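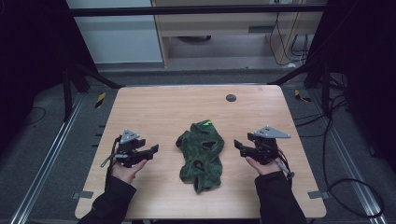 Temitope Edet wrote back within the hour asking how many of the takes had been thrown away so far, and whether anyone had written down why. Fair question! I'm putting the whole thing up properly now so it's easier to answer.

**How crumpled should the cloth be at the start of each take?**

Hello everyone, and thank you in advance for your patience, because I do go on a bit. We're collecting cloth-folding examples with hand-held grippers, one in each hand, at a table inside a frame with curtains at the sides. The cloth in the picture is the dark green one, the one with the little bright green tag, and I've left it bunched up the way I'd normally begin. The plan is 4,000 takes, and we have 3,172 on the drive, of which I'd happily stand behind most but not all.

My trouble is the starting position. When I bunch the cloth up by hand it seems to come out much the same every time, sort of long and leaning toward me, and I worry the model will only ever learn to deal with my particular way of dropping a towel. (My sister says I drop everything the same way, so there may be something in it.) But when I really scrunch it into a ball, I spend most of the take hunting for a corner, and those recordings get very long and full of dithering. Is dithering bad? Should I cut it out afterward? And does it matter that the tag gives me a landmark? I catch myself looking for it before I do anything else.

To answer Temitope, we've thrown out very few, and no, we didn't write down why. I'm sorry to say it went by feel.

Posted by *itley_folds*

---

**Temitope Edet**

Thanks for writing it all out, that helps a lot. Please start a reject log today, even if it's only a text file with the take number and three words. When we did towels for the Lelelby project we had no log until May, and by then I couldn't tell which takes were poor folds and which had a tracking dropout. We ended up watching all of them again. I don't recommend it.

On the crumple, I'd stop choosing it. Pick the cloth up by whatever point your gripper lands on, lift it well clear of the table, and let go. Do that before you press record. For every 8 takes, do 5 from a plain drop and give the rest to the awkward cases, so a tight ball, a cloth half turned over, or one lying close to an edge of the table. Write the type in the file name so you can sort them later.

A bit of searching is fine, and I would leave it in. The model has to find corners too, and if every take begins with your hand going straight to the right spot it never sees what you do when the first try misses. What I do cut is standing still. If you stop to think with both grippers hovering, that teaches hovering. Practice a few scrunched ones with the recorder off until your hands know what to do next.

As for the tag, rotate the cloth between takes so the tag begins near you, away from you, left, right and underneath. And get a second cloth without one if you can.

---

**drodeck_dan**

just use more cloths. we did one color and it was useless on anything else

---

**Ekene Tijani**

I agree with nearly all of Temitope's answer, and I'd only add something about the person holding the grippers, which tends to get forgotten. Folding the same cloth for a whole afternoon makes you quick and then it makes you sloppy, and the sloppiness creeps in so gently that you don't notice. At Nwosu we swapped operators whenever someone began complaining about their wrists, and the takes were noticeably more varied for it, as two people hardly ever go for the same corner first.

I'd be a little gentler than Dan, too. More cloths are lovely, but I'd finish your 4,000 with a proper mix of drops first and add thickness before color. A thin dishcloth behaves so differently from a bath towel that you'll want to slow right down for the first few.

One small thing, do check the jaws for lint when you take a break. Ours used to slip on the second fold and I blamed my own hands for ages.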